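Nyaga Hand Gripper Pair, Club Set
Item 3813
Sold by Fletside

A left and right hand-held gripper for school robotics clubs and student projects. Students work a task by hand first, then program an arm to do the same. The Sollthorpe task cards start with a spoon and a lidded container. 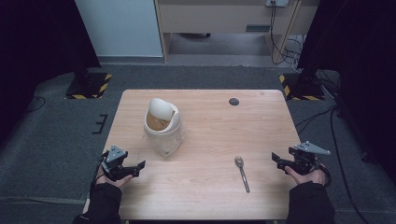
Each gripper has a triangular mounting plate on top with small holes in it. The set ships with two grippers, two cables and a card pack of 11 tasks. Stands are sold separately (item 2969).
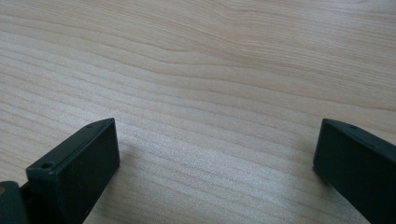

Finger tips are squared off and come already fitted. Open the jaws fully before you plug in the cable. Replacement fingers are sold in pairs, item 166.

Used in the Nisholm student competition, two-hand class. Teams entering in July should order the club set, as single grippers do not meet the entry rules.

Page updated Feb 6, 2020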